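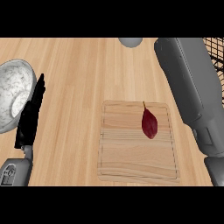 Figure 3. Chopping task in the Osier kit, rendered by the simulator.

4.2 Kitchen tasks

The Osier kit from Wilalex ships with a simulator, a task library and a license for two-arm control. We reviewed the October release and ran the kitchen tasks first, as most buyers we spoke to had asked for them. The chopping task (Figure 3) gives the knife to the left arm, with a metal bowl next to it and a cutting board set off toward the right. The item on the board is one small dark red piece shaped like a leaf, and it lies flat, so a policy gets little height to work with when it plans the first contact. Wilalex lists this task as "intermediate" in the manual. We would place it higher.

Setup followed the manual with one change. The default controller caps wrist speed at a value meant for pick-and-place work, and Thắng Tô raised the cap for all cutting tasks after the first trial runs stalled. The setting is in the task file and takes effect on reload. Wilalex support confirmed by email that the change is allowed under the standard license.

We collected 1508 episodes in total with the teleoperation tool that comes in the kit. Of these, 356 were chopping episodes, and 224 of the chopping episodes met the success check supplied by the vendor. The check looks only at the final state of the food item. It does not ask whether the knife was put down or whether the idle arm stayed clear of the board. Hòa Bùi wrote a stricter check that covers both, and we use it for the policy results in Section 5. Scores from the two checks should not be compared.

The teleoperation tool was easy to learn. Both operators, Ngọc Mạch and Chiến Cao, were recording usable episodes by the end of their first session. Their main complaint was the fixed camera view - depth near the board was hard to judge, and the tool has no option to add a second view while recording. Extra views can be rendered later from the saved states, but that is no help to the person holding the controls.

Contact between blade and food is handled by a separate module, sold as Plendon, which was included in our license. Food items are stored as pre-split parts that come apart once the blade passes a set force. This keeps the simulation fast. It also means that the cut always falls in the same place, whatever the angle of the knife, and we return to this limit in Section 6.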